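**Visside Shared Workshop** - Build update, Sat 19 December

1/ The two-arm bench build has moved to its next stage. Both arms are now mounted and wired, and work has turned to light, fragile objects. Our thanks to Rungnapa Sangkhawat, who has led the assembly since September.

2/ The current task uses a party balloon. It is laid on a folded towel, and the hands work above it. Grip force on the left hand was lowered twice this week. The limit now stands at 46 on the controller's own scale, down from 99.
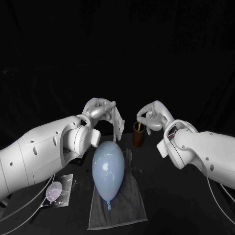

*Left hand holding the white strip over the balloon; cup and yellow stick by the right hand.*

3/ The wiring cavity near the right wrist remains open while the harness is checked. A closed cover will be fitted before members use the bench without supervision.

4/ Spending to date is 740, of which roughly 200 went on cables and connectors. The full parts list is pinned by the Ernaditz cabinet.

5/ Members who wish to book bench time should write to the workshop desk - please state the object you plan to use and its weight. Sharp items are not accepted at this stage.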